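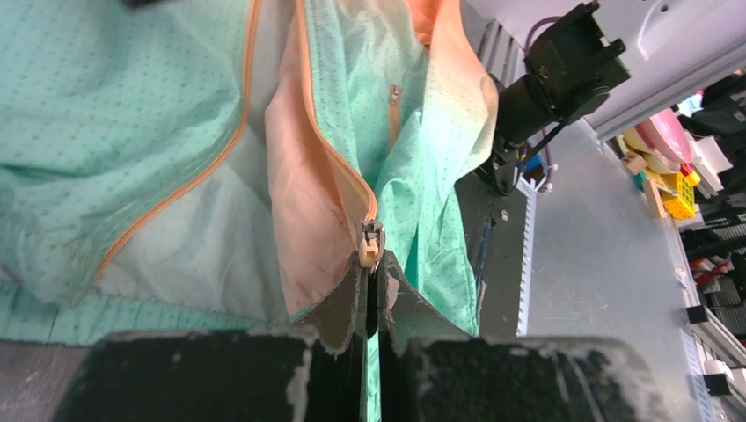

Mint-green fabric with dark speckles and a band of salmon-pink.

How to apply for a Lirow Fund grant for a young person leaving care

The Lirow Fund makes small grants to young people in Zameldale and Clalen who are moving from foster care, a children's home or supported lodgings into a place of their own. These notes take you through the form in the order the questions come up. They are written for support workers, personal advisers and foster carers, but a young person can apply on their own and the steps are the same.

Before you start

The young person must be 17 or over on the day you send the form and must have a moving date, or have moved in the last six months. A date that might change is fine. Put the one you have and email us if it moves.

The most we can give is £300. There is a second, smaller grant of up to £200 for people who have had the first one and have since had to move again through no fault of their own. You can't apply for both at once.

We don't pay for rent, deposits, fines or debts. If the young person owes money on a previous tenancy, sort that out with the council's housing team first, as a grant for a cooker won't help much if the tenancy itself is in doubt.

Check what the local authority is already paying. Most care leavers are entitled to a setting up home allowance, and we ask to see that it has been claimed or at least asked for. We can top it up, but we can't stand in for it. If the allowance has been refused and you think the refusal is wrong, tell us and apply anyway. An advocate can challenge the decision while we look at your form.

Step 1: Sit down together and make the list

Do this with the young person and not for them. Go through the new home room by room and write down what is already there, what they own and what is missing. If you haven't been able to see inside, ring the landlord and ask what is being left. Curtains, light bulbs and a cooker are the things people most often assume will be there.

Then put the missing items in order. Something to sleep on, something to cook with and something to keep food cold usually come first. After that it is up to them. One applicant last March put a sewing machine above a sofa and had a good reason for it, and the grant was made.

Clothes can go on the list if they are for work, college or an interview. So can a winter coat.

Step 2: Get prices

We need a price for each item and the name of the shop. A screenshot or a photo of the shelf label will do. You don't need three quotes.

Second-hand is welcome, apart from mattresses and anything that runs on gas. For second-hand electrical goods, use a shop that tests them and gives a receipt. The reuse shop on the Dissanayake estate does both and will deliver within Zameldale, though you need to ring before midday to get a slot.

Include delivery and fitting in the price. A washing machine that costs less but arrives on the pavement is no use to someone on a third floor. Fitting an electric cooker is a job for a qualified electrician, so ask the landlord whether they will cover it and put it on the list if they won't.

Step 3: Fill in part A

Part A is the young person's details. Use the name they want to be called by in the first box and, if it is different, the name on their bank account in the second. We only use the second one for payment.

The address should be the one they are living at now. The new address goes in box 4. If the new address has to be kept private for safety reasons, leave box 4 empty and write 'please ring' in it. We will then ring you, and the address won't be typed into our records.

Step 4: Fill in part B

This is the part people worry about. It asks, in the young person's own words, what the grant would change. A few lines are enough. We are not looking for a life story and there is no need to describe why they came into care. Please don't write it for them and please don't correct the spelling.

If writing is hard, they can record a voice message and send it to the number on the back of the form, or tell you and have you write it down word for word. In that case tick the box that says so. Applications in any language are fine - we will get them translated.

Step 5: Fill in part C

Part C is for you, if you are supporting the application. We want to know how long you have known the young person, what you do and whether you will still be around after the move. If you are leaving your post, give us the name of whoever is taking over. Where there isn't anyone yet, give us your manager.

If you are worried about the young person's safety, don't put it on this form. Follow your own organisation's safeguarding procedure and, if someone is in immediate danger, ring 999. The form is read once a week and is no place for anything urgent.

Step 6: Read it through and sign

Before anyone signs, read the whole form aloud together, part C included. The young person has a right to see what has been said about them, and it is better that they hear it from you. They sign at the bottom of part B. You sign at the bottom of part C. Typed signatures are accepted if the form comes from your work email.

Step 7: Send it

Email is quickest. Attach the list and the prices as one file if you can. Paper forms can be handed in at the Clalen office, where the front desk will copy them and give the original back.

After you have applied

You will get a reply to say the form has arrived. If something is missing, Þröstur Lykkegaard will ring the young person first and you second, so please warn them to expect a call from a number they don't know.

When a grant is agreed, we either order the items directly or pay the shop. We can pay into the young person's own account where that makes more sense, for example when they are buying several small things from a market. Keep the receipts and send photos of them within 4 weeks.

If we say no, the letter will give the reason and tell you whether you can apply again. Most refusals are for missing prices or because the allowance hasn't been asked for, and both can be put right. To ask for a decision to be looked at again, reply to the letter and say what you think we have missed. A different person will read the form the second time.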